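Fundness notebook, layout table
September 2021, Thursday

Tape grid, second go

Put the blue tape back down this morning. Aurélien Bodin still thinks the grid will settle the question of where the basket goes. I think it will settle the question of where the tape goes, and we'll see about the basket. Writing this down now so neither of us can claim later to have said something else.

His argument, as fairly as I can put it: if every thing on the table has a cell, then anybody can reset the table from the notebook, and the fruit sits where the plan says it sits. The Meleck sheet says much the same in more words. It also says the grid "removes placement error," and I'd like to know who measured that and on what. A cell tells you which patch of table a thing belongs on. It doesn't tell you where in the patch. If the cell is a good deal bigger than the thing, you can be inside the lines and still be way off from last time.

Problems so far, all small, all annoying:

The lines aren't straight. I laid them by eye from the old marks and they lean. You don't see it standing at the long side, but get in close, next to the basket, and the upright one clearly wanders off to the right as it goes down. Aurélien says it doesn't matter because everything is judged against the tape and nothing against the table edge. Fine, but then we have to stop writing "square to the edge" in the plan, as we did on Monday.

The ends lift. I cut them with scissors and pressed them down with a thumb. There's one that has curled up into a little hook. Anything with a rim or a loose strand is going to find it sooner or later. Also the short pieces don't all meet the long ones, so a few corners have to be imagined. Who imagines them the same way twice?

The basket is round and the cells aren't. I brought this up the first time and was told I was being difficult. 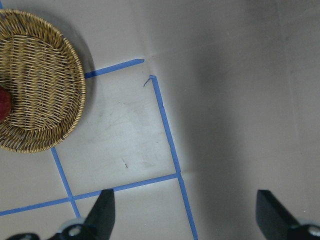
What the basket does

It's the woven one from Esteves. Bodin likes it because it looks like something you'd find in a kitchen. I agree that it does. My complaint is about using it as a marker for anything. The rim is the widest part and it stands up off the table, so the place you line up by eye is the outside of the rim, and that moves depending on where you stand. Lean left and you're over the tape, lean right and you're clear of it. The shadow makes it worse. On that side there's a soft gray patch between the rim and the tape, and twice I took the edge of the shadow for the edge of the basket.

I'd rather go by the flat bottom, but you can't see it from outside, so that's no use.

Tried resetting it from the notes. I set the basket down, marked the rim on a scrap, took it away, put it back from the written line only. Did this 5 times. Worst miss was 3 cm, and that was with me doing every one and trying to be good. Aurélien says 3 cm is nothing for a basket. Maybe so. It's plenty if the note says "centered."

Then there's the rotation. A plain bowl could be turned any way and look the same. This one has a weave, and the rows run one way across the bottom, so a turned basket is a different basket if you care about such things. Do we? The plan doesn't say. I've put a question mark next to it and I expect it will still be there in November.

The apples

Same trouble, smaller. The plan says "apples in basket," full stop. An apple doesn't stay where the plan would like it. It goes for the low spot or the wall, and where it ends up depends on what else is in there and how it went in. The bottom is shallow and flat enough that one apple can stop almost anywhere.

Going by color helps. The deep red and the red-and-yellow are easy to tell apart, so the note can at least say which is which: deep red on the left, the other to its right, nearer the middle. That's the first line in the plan I believe without checking. I would add the stem direction, but Aurélien rolled his eyes and I let it go for today.

He also wanted the basket to sit across one of the lines and not inside a cell. His thinking is that you can match a line coming out of both sides better than you can judge an empty gap. I said it defeats the whole point of having cells. I still say so, though I'll admit it looks less stupid on the table than it sounded.
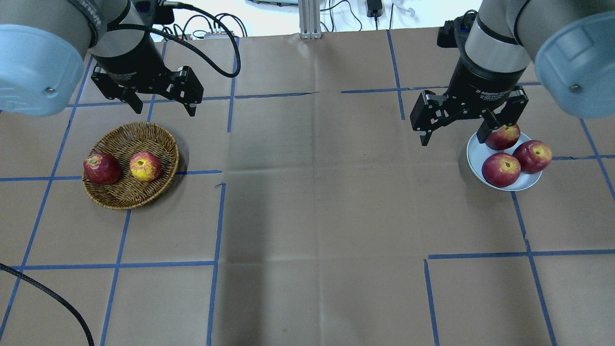 So the note now reads "basket on the line, apples inside, deep red left." It's shorter than Monday's and I suspect it's better, which doesn't prove that the grid is doing anything. One strip of tape and one pencil dot would give us the same. I'd like to see that tried before we tape up the other table too.

Creases are a separate matter. I was asked if one could be used as a guide. No. A crease is in one place this week and somewhere else as soon as the covering is changed, and then every old note that leans on it is junk. Tape only, please, and only the tape that's drawn in the plan.

Ludent have asked for the layout sheet, and they want it in 800 words. I don't have 800 words of things I'm sure of. I have maybe a paragraph, and Aurélien can write the rest if he's prepared to sign it.

To do, next session:

Trim the curled end, or pull that strip and lay it again.
Straighten the leaning upright with a proper straightedge. Not by eye. I mean me.
Repeat the reset with Bodin doing it from my note, 10 times, no peeking at the scrap.
Same again with one strip and a dot.
Ask Esteves if the baskets come out the same size. If they don't, the rim marks are only good for this one.
Cross out "square to the edge."
Basket rotation: still open.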